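# The Welcome Tray in Small Guest Houses: Guest Use, Cost and Waste

Final project report, Hospitality and Tourism, second year
Submitted 7 September 2018

## 1. Background

Most small guest houses in Rellville provide hot drinks and something to eat in the bedroom. The practice is older than most of the businesses that follow it, and few of the owners we approached could say when they had last reviewed it. Items are added when a guest asks for them or when a supplier has an offer, and they are seldom taken away again.

The subject was proposed in our first seminar after a discussion of housekeeping costs. Published work on hotel refreshments tends to deal with large chains, where there is a minibar and a purchasing department. The guest houses in Rellville have neither. The owner buys the biscuits, fills the tray and, in many cases, also empties the bin the next morning, and for that reason we expected owners to have a good working knowledge of what was eaten and what was thrown away. This was only partly confirmed.

## 2. Aims

The project set out to establish what guests use from the welcome tray, what the tray costs the business in goods and in staff time, and how much of the packaging could be avoided without guests feeling that something had been withdrawn. A further aim, whether the tray influences online reviews, was dropped in July when it became clear that the reviews available were too few to support any finding.

## 3. Method

Four guest houses agreed to take part. Two are in the old part of Rellville near the station and two are on the Kidine road, where guests usually arrive by car. All are run by their owners. A short questionnaire was left in each bedroom and 132 were returned in a usable state. Questionnaires with only the comments box filled in were read but left out of the tables.

Owners were interviewed at the start and end of the period. They were also asked to keep a stock sheet, which proved to be the weakest part of the method. At one house on the Kidine road the sheet was kept faithfully for the first week and then completed from memory. We have used the figures from that house only where they agree with the supplier's invoices.
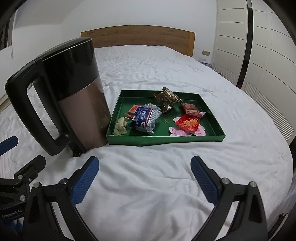 Space was mentioned by owners more often than cost. Bedrooms in the older houses are narrow, and a desk that must also serve as a dressing table does not leave much room for refreshments. A large electric kettle and a shallow tray of wrapped snacks, such as the bronze-brown kettle and green tray in Figure 1, need a clear level surface near a socket, and in several rooms the only such surface was on the far side of the room from where the guest would sit. Owners had dealt with this in different ways. One had fitted a shelf above the radiator, which we would not recommend. Another keeps the kettle inside the wardrobe and sets it out on request, and her guests reported the lowest use of hot drinks of any house in the study.

## 4. Findings

### 4.1 What guests use

Tea was used by more guests than any other item, followed by milk portions and then coffee. Sachets of hot chocolate were used almost only by families. Decaffeinated tea and coffee were used rarely, but the guests who did use them were the most likely to write a comment saying so, and owners should be cautious about removing them on the strength of the stock sheet alone.

Snacks divided guests more sharply. Those who arrived late in the evening tended to eat whatever was provided. Guests who had already dined in town tended to leave it, or to take it with them the next morning. Owners had generally counted items taken away as items enjoyed, and the comments suggest that this is fair: guests mentioned eating them on the train or giving them to children in the car.

Plain biscuits were preferred to filled ones. We had not expected this. The comments point to crumbs and to the wish for something that goes with tea. 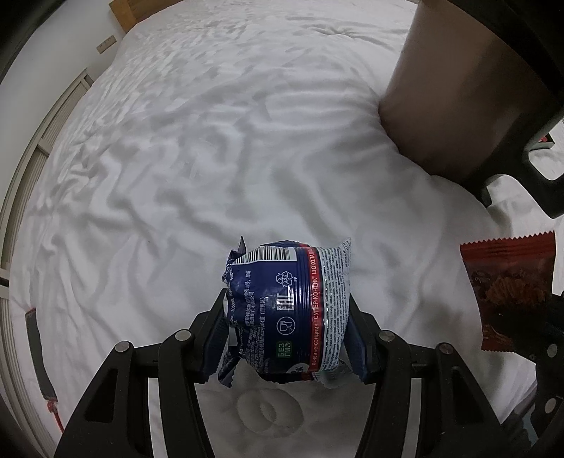

*Figure 2. A small wrapped snack in navy blue, with a white section on the right side.*

### 4.2 Cost

The cost of goods was lower than the owners had estimated, and the cost of time was higher. Ridirus, the wholesaler used by three of the houses, sells single portions only by the full case, and the owners therefore held a good deal more stock than their rooms required. Some of it passed its date in the cupboard. The fourth house buys from Ezzat, a grocer on the market square, at a higher price per item but in small amounts, and had no out-of-date stock at either of our visits.

Filling the tray is a short task, but it is done in every room every day. Where a tray held many different items, the person cleaning the room had to check each of them against what should be there, and go back to the cupboard for anything missing. Owners with a shorter list finished their rooms sooner. None of them had connected the two things before the interview.

### 4.3 Packaging

Single portions produce a great deal of wrapper for very little food. The wrappers are light, so they make almost no difference to the weight of a bin bag, but they fill bedroom bins quickly and are awkward to sort. Many combine materials that the local collection does not accept. At the houses near the station the bedroom bins were emptied straight into general waste, and paper and tins went with them.

We asked guests whether they would accept biscuits from a lidded jar on the landing in place of wrapped ones in the room. Opinion was close to even. Guests in favour spoke of waste and of the homely feeling of a jar; guests against spoke of hygiene, and of not wishing to go out on to the landing in their nightclothes – a point that appeared in more questionnaires than we would have guessed. 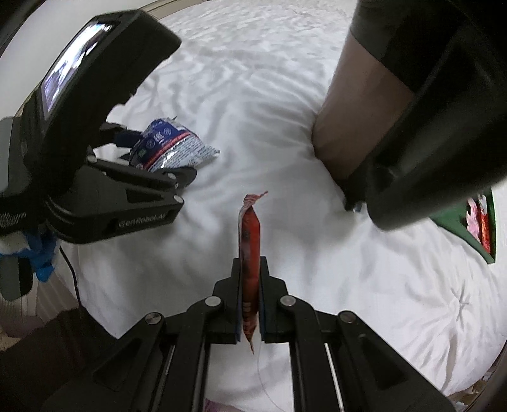
Shahnaz Karunaratne, commenting on our draft, felt that we had given too much weight to the jar and too little to the plain fact that guests like to find something with a seal on it in a room where strangers have slept the night before. A wrapper, in this view, tells the guest that the item has been put there for them, and owners who take wrappers away must find some other way to say the same thing, such as a covered plate brought up on arrival.

We accept the point and have changed our recommendations accordingly. The draft had advised all four houses to move to unwrapped goods. On reading the comments again, we found that objections came mainly from guests staying a single night, who had not had time to form a view of the house. Guests on longer stays were much more open to the change, and several asked for a larger packet to be left at the beginning of the week in place of daily portions.

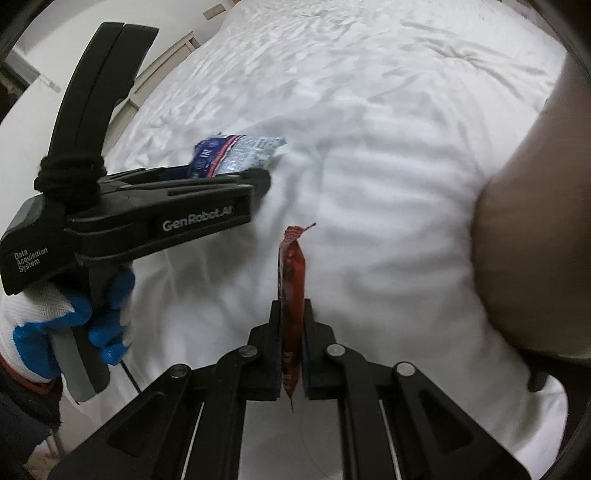 This would suit the houses on the Kidine road, where walkers often book for several nights. It would suit the station houses less well, as most of their trade is overnight. A single rule for all small guest houses is therefore unlikely to be of use, and owners would do better to look first at their own booking pattern.

## 5. Recommendations

- Keep tea, coffee, milk and one kind of plain biscuit in every room, and offer other items on request by means of a card on the tray.
- Keep wrapped goods for guests staying one night. For longer stays, offer a larger packet or a covered plate.
- Share cases of single portions between neighbouring houses, so that stock is used before its date.
- Put a second small bin for paper in each bedroom.
- Place the kettle where it can be filled and switched on without moving the guest's belongings.

## 6. Limits of the study

The period was short and fell entirely in the summer. Use of hot drinks is likely to be higher in the colder months. Guests who disliked the tray may have been less willing to fill in a form about it, and the form was in English only, which certainly excluded some visitors. The owners knew what we were studying, and at least one admitted to buying better biscuits than usual for the purpose.

## 7. Acknowledgements

We thank the owners of the four guest houses, who asked not to be named, and the staff at Ezzat, who went through their delivery notes with us during a busy week.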